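The kitchen is at the back of the building, past the coats. Guta was already at the counter when I got there, sleeves up, and did not stop what she was doing to say hello. "Sit, sit. Not there, that one wobbles."

She runs Plotstead, which is a supper place with one long table and no printed menu. You get what the gardens gave that week. What I came to talk about was the dishes. She owns a lot of them, all white, and people who have eaten there bring them up before they bring up the food.

"Everyone asks why white," she said. "I had colors! I had blue ones, I had a set with little pears on. You put beets on a pear plate and it looks like an accident."

So she sold the lot. That was in July, the first summer, when money was short and she was cooking for friends of friends at 9 dollars a head. The pear set went to a neighbor. The blue went in boxes to a thrift store, and she regrets exactly one piece of it, a gravy boat.

The replacements came from Ziółkowski, a restaurant supply warehouse that was clearing out a back room. She went in for bowls. Came out with 745 pieces, mostly plates and serving dishes, some of them still in the straw. The bill was 1,658 dollars and she can still say the number very fast, like pulling off a bandage.

"I had nowhere to put them. They were in the bath. I washed at the sink for a month because the bath was plates."

How many are left now? She made a face. She did a proper count when the insurance people wanted one, then bought more, then broke some. With the later buys the list got up to 1,449, and she has stopped updating it.

"It's a list of what I had. Its not a list of what I have."

We talked about what makes a good serving dish and here she slowed down for the first time. It has to have a rim you can get hold of. Not a wide one. Wide rims look grand and then your thumb is in the sauce anyway. She likes a smooth face, a proper shine, because a matte plate shows every scrape of a fork and after a year it looks like someone has been skating on it.

"Tilt it. Always tilt it. You look at a dish flat and they are all clean. You tilt it and then you see the grease."

She does this with every piece before it goes to the table. One side up, light across the face, a look, down again. Takes a second. New kitchen helpers think she is being fussy and then they are the ones who carry out a platter with a thumbprint on it.
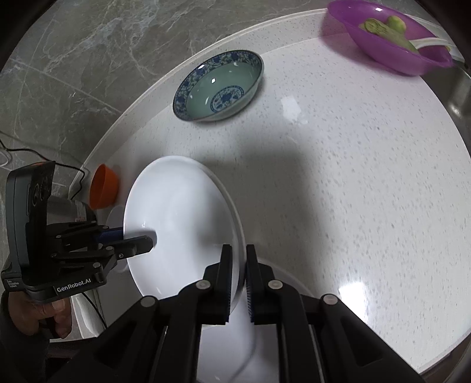

Tormod Midtbø

The counter is a pale speckled thing with a big curve to it and a rim, and I asked about it because I had expected steel. Most kitchens this busy have steel.

"It was here. The people before me, they put it in. I hated it for two weeks."

And now?

"Now I think the gray spots are very kind. Crumbs, who knows, could be a crumb, could be the counter." She laughed at that, then said no, write that she wipes it. She wipes it all the time. Noted.

The curve turned out to be the useful part. No corner to hit a plate on. In her old rental she had a square-edged counter and lost dishes to it constantly, always the same way, someone turning around with a stack held a bit low. Chip chip chip. She kept the chipped ones in a crate under the stairs and told herself she would make something with them. A path maybe. She never made the path. The crate moved house with her twice.

On the other side of the rim the surface is gray, marble patterned with white veins, tile seams running through it. White dish against that, she says, you can find it from across the room with no glasses on.

I wanted to know about stacking, because my own cupboard is a disgrace, and she was off before I finished asking. Ovals with ovals. Never a round on an oval. Never more than she can lift with her elbows still bent. A sheet of paper between the good ones, plain paper, she tried felt and it held on to damp and smelled like a dog. The heaviest platters stand up on their edge in a rack, like records.

"People put the big one on the bottom and small ones on top, it's nice, it's like a cake. Then you want the big one. So you take the cake apart. Every time! Stand it up."

The rack is from Kenura, a two-person wood shop down the road that mostly does shelving for offices. They had not made a plate rack before hers. The first one had the slots too narrow and she had to send it back, which she was embarrassed about, with a dish tucked under her arm to show them. They kept the dish for a week to measure. She says she was more worried about that dish than about the rack.

Second try fit. She has since ordered two more and there is a third on the way, for the low shelf, where at the moment it's just piles and hoping.

Washing next. I had a question written down about dishwashers and she answered it with a hand, flat, no. Then she took it back. The bowls go in the machine. The glasses go in the machine. The big dishes don't fit, or they fit on a slant and the water pools in the foot, so those are done by hand, hot water, a soft brush, and a cloth that does nothing else.

"Two cloths. One is for wet and one is for shine. If I see the wet cloth on the shine I get very quiet."

For old marks, the gray lines that cutlery leaves, she makes a paste of baking soda and a little water and goes around with her fingers. She doesnt use anything rougher than that. Someone gave her a tin of powder once that worked beautifully and also took the gloss off, and she only noticed when the afternoon light came in and there was a dull patch the shape of her own palm. That dish is still in use. It goes under bread, where a napkin covers it.

Does she have a favorite? She said no. Then she said well. Then she left the room, and I could hear cupboards. She came back with nothing and said it must be in the other place, and described it instead: long, shallow, slightly wrong, one end a bit higher than the other so a sauce always drifts to the same side. She serves green beans in it and puts the butter at the high end.

"It does the work for me. I don't have to toss."

Her mother had one plate for best, she told me, and it lived on top of a wardrobe. It came down for a priest and for a cousin from abroad. All those years and it was used for two people. When Guta was given it she fed her kids toast off it the next morning. Her mother was at the table and said nothing, ate some toast.

That is more or less the idea of Plotstead, as far as I could get her to say there was one. Good dishes, out, every night, with food on them. If one breaks then one breaks. She used to charge it against the month and be cross. Now the kitchen just says "one less to wash" and someone gets the broom.

I asked what she would tell a person starting out, with a normal kitchen and a normal number of plates. She thought about it while she dried her hands.

Buy one big dish before you buy six small plates. Buy it white. Pick it up in the store, by the rim, one hand on each side, and tip it toward you. If your wrists complain when it's empty they will hate you when there's a chicken on it. Look at the foot underneath, run a finger, because a rough foot will scratch your table and the plate below it too. Ask if they have another one the same. They usually do, in the back, cheaper.

"And don't save it," she said. "What for? Who is coming?"

It was past four by then and people were arriving with crates of chard, one of them holding the door with a foot. She gave me a plate to take home, a small one, no box, just a dish towel around it. She wants the towel back.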